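Plovura build log - shared workshop, back bench
Tuesday 21st April

Right, catching up on the notebook after letting it slide. Abdelkrim, if you're reading this before you go near the bench, skip down to the bit about the finger gap first, then come back and laugh at the rest.

Where we left it: two arms facing each other across the work surface, one set of fingers each, and the plan is still to have the pair of them close up and shift cardboard cartons so we can stop doing it by hand every time the parts order comes in. I've been calling the far arm Fokirholm and the near one Plusisholm, because that's what I wrote on the masking tape months ago and now it's in all the config files and I'm not changing it. Fokirholm is the one with the dodgy shoulder. Plusisholm is the one that behaves.

First job today was the shoulder. I pulled the cover off, expecting the belt, and it was the grub screw again. Same one! I cleaned both faces, put on a drop of the medium threadlocker (blue bottle, top drawer, please put the cap back on properly) and did it up with the short key. Left it alone while I had lunch. The play at the fingertips is a lot less than it was, though I can still feel a tiny click if I waggle it by hand with the power off. Going to live with it until the new coupling arrives.

Second job was the one I'd been putting off, which was getting the simulation to match the bench. The sim arms have been parked at the old spacing ever since we moved the near base back 35 mm to clear the vise, and I'd been fudging it with an offset in the script. Took the fudge out, moved the base properly in the model file, and of course everything pointed the wrong way for an hour because I'd moved it along the wrong axis. Classic. Fixed now. If you've got a local copy, bin it and pull the new one.

Then the box. We had a plain grey block standing in for the carton, and it was fine for checking reach but useless for anything to do with the camera, because the real thing has folds and gaps all along the sides and the edge finder grabs whichever dark line it likes best. So I've swapped in a proper cardboard one. It's a big flat carton, closed, lying down, with the layered edges modelled and all the little slits where the panels don't quite meet. No printing on it, no tape. I might add tape later as a separate version, as our real cartons usually have some and it's shiny and awful.

Ran the sweep on the new box over the afternoon. 243 starting poses, which is just the old grid with the silly ones chopped out, and 1,958 renders by the time it had finished with the close-up views. The fans on the workshop machine were going flat out and I had to turn the radio up. Most of it looks sensible. The edge finder does well along the far side and badly down the right, where it keeps hopping between the folded edge and the gap beside it. I had a go at smoothing the line over a few frames, which helped a bit and also made it slow, so I've left that switched off by default. The flag is in the settings file with a comment next to it.

Saved one of the renders from the camera over the box, since it's a good one to argue over when we talk about approach angles.
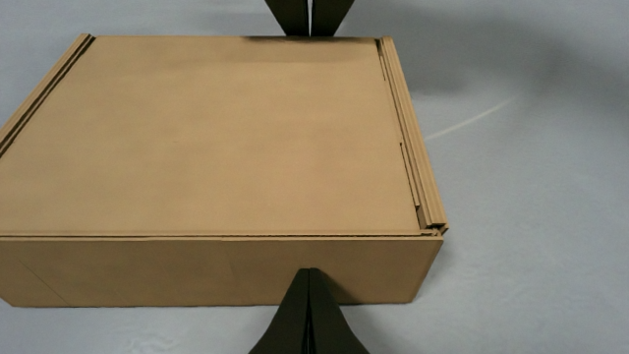 Sim render, new carton. Fokirholm's fingers at the top, Plusisholm's at the bottom.

What I want you to look at is the finger gap. The top pair has a very narrow strip of light between the fingers and the bottom pair meets along a black seam, and for this pose I'd asked for the same opening on both. So either the zero is off on one of them or I've typed something daft in the gripper file. My money's on the typing. I'll check tomorrow with fresh eyes, and if the numbers agree then it's the zero and we'll have to do it again with the feeler gauge.

Also, look at how the long seam along the near side gets darker and more ragged as you go right. I reckon that's the line the finder should lock on to, because it runs nearly the whole width and there's not much else competing with it. The shadows worry me more. There's a soft one on the front face beside the near fingers, and I can see the finder deciding that's an edge if the light moves. Might try turning the lamp down in the model before I touch any code.

Bits and pieces:

Need 4 more of the M3 standoffs for the camera plate. The ones in the tray are the wrong length, I've tried them twice.

The Abdel Rahman bracket (the one off the old plotter) fits the spare wrist if you file the left hole. I've filed it. Colour doesn't match, don't care.

The e-stop lead is now clipped under the bench, so mind your knees.

Fokirholm stays at half speed on the bench until the coupling's in. I'd like the whole thing moving real cartons by July, but we'll see how the shoulder goes.

Power's off at the wall and the sim machine is still on, finishing a backup. Leave it running, please.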